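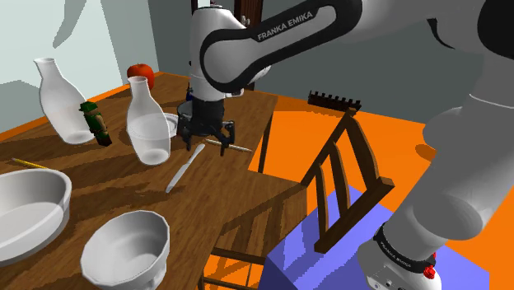 2 min read · 4 replies

Buying a hand before the arm?
Tue 28 June

enon_bench
Budget closes in August. Sim is set up, Franka arm w/ multi-finger hand over a cluttered table, bottles, bowls, a knife. Lekard quoted 29 weeks on the real hand. Order now, arm later? Or wait on both

tamano_k
Wait. Clear bottles are the hard part and sim wont tell you what you need. Rent a plain two finger gripper first.

HFarooqui
Disagree. 29 weeks is forever. We waited at Nishimura and lost the whole budget line. Order the hand, cancel if you have to.
Also price the spares!! Fingertips ran us 252 a set, went thru 4 sets
- Hammad Farooqui

tamano_k
Cancel how? Read the Lekard terms, there's a restocking fee. And a thin knife flat on wood, good luck with any hand you buy.

enon_bench
Knife is the whole point for us. Fee is roughly 821, I can live with that. Didnt budget spares tho, thanks

HFarooqui
Mount adapter and cables too, seperate line on the quote. Ask them before you sign

tamano_k
Still say rent. Your money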